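Composting Bedded Pack Manure at Plondus: Notes After the Second Season

The Plondus farm milks 682 cows at its home site and raises its replacement heifers at a second location near Irside. For most of its history the heifer barns were cleaned twice a year, and the bedded pack was hauled directly to the nearest corn ground. I have been involved with the farm's nutrient planning for several years, and this post records what has changed now that the solid manure is composted before it leaves the property.

The decision to compost was a matter of distance. Soil tests on the fields closest to the barns showed phosphorus levels that left little room for further applications. The fields that could use the nutrients lie up to 25 miles away, and hauling fresh pack that far could not be justified. Composted material weighs considerably less per cubic yard and can be sold to growers who will not accept raw manure.

Site and Equipment

The windrows are built on a compacted clay pad with a slight grade toward a vegetated filter strip. Runoff is collected in a small lined basin. A pull-type turner was purchased used from a dealer in Stolley, and a tractor with a creeper gear was already available. The turner required new flails in its first year, an expense that should have been included in the original budget.

Temperatures are taken at three points in each windrow and entered in a bound log. Rows are turned when the core reading passes the target set in the management plan. During July the rows dried out faster than expected, and water from the basin was applied with a tank wagon on two occasions.

Volumes and Sales

In the second season the farm produced 3,805 cubic yards of finished compost. Of this amount, 1,690 cubic yards were sold off the farm, principally to vegetable growers and to one landscape supplier in Bawa. The remainder was spread on hay ground following the second cutting.

Helge Isaksson, who manages the heifer site, prepared the sales records and handles all loading. He has requested that buyers arrive before 10 a.m. during the summer, when the loader is needed elsewhere later in the day. Buyers have generally complied.

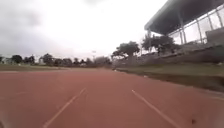

Matters Still Under Review

Weed seed remains a concern. One grower reported velvetleaf in a bed that had received our material, and samples from the outer layer of two windrows have been submitted for germination testing. The turning schedule may be revised once the results are received.

The price per yard will also be reconsidered before spring. It currently covers fuel, labor and laboratory fees, but makes no allowance for replacement of the turner.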